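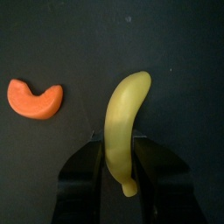 The payroll manager at Gilmartin has worked abroad for 8 years and has paid, by her own reckoning, every fee going. The latest is a residence charge of 90 a month for each foreign worker in Drirnen, due from November.

"They call it a contribution," she says. "I've never been asked whether I'd like to contribute."

Her firm will cover the charge for staff but not for their families. She has 2 children, so she has done the sum more than once — usually at night. 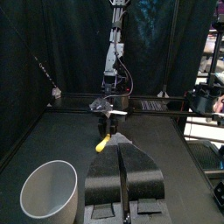

Who pays, and who packs

Rivals are split. Huvano is paying for everyone, while Ultik has told its people to sort it out themselves. "Very bracing of them," she says.

She has had 1287 emails on the subject, most asking if the rule might be dropped.

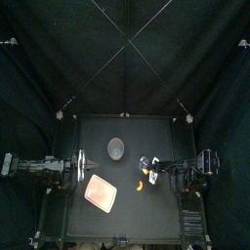

She doubts it. "A government that finds a new source of money doesn't tend to lose it down the sofa." Her own contract is up for renewal in the spring, and she hasn't signed. "I've asked for a rise. They've offered me a parking space."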